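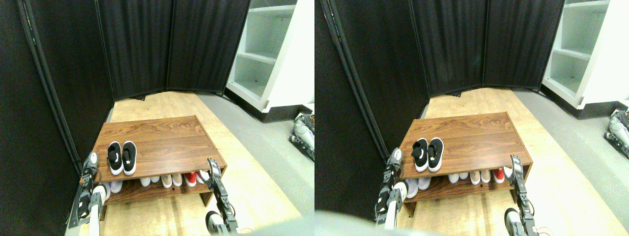

Two arms is one arm too many for a trial month, was the first thing I heard this morning, from the Wudascombe office, over the phone, before I even had my coat off. The single-arm kit from Wukarent would do us fine, they said, and the rental is simpler to cancel.

Mon 17 January. Well, I disagree, and I had a lovely day disagreeing! The Szilágyi kit is on loan to us at Wambridge for 20 days and I want every one of them. Shoes were my pick for the tidying job. They are awkward little things – soft at the ankle, stiff at the sole, never quite the same shape from one pair to the next – and if a gripper can cope with a knit sneaker I'll trust it with plenty else. The black ones are on top of the rack and the pale ones and the red one are on the shelf below, which is the hard part, with that low top hanging over them.

I love the fingers on this thing. They come in so close to the wood and I keep catching myself holding my breath. The manual is less lovable (10 pages on unpacking, 2 on calibration, guess which I needed) but the help line picked up right away and the man was patient with me.

Still to ask: spare finger pads, what a longer loan costs past February, whether the software lets me save a grip under my own name for it. Also want to try boots. Mine are muddy, so I'll have to clean them tonight.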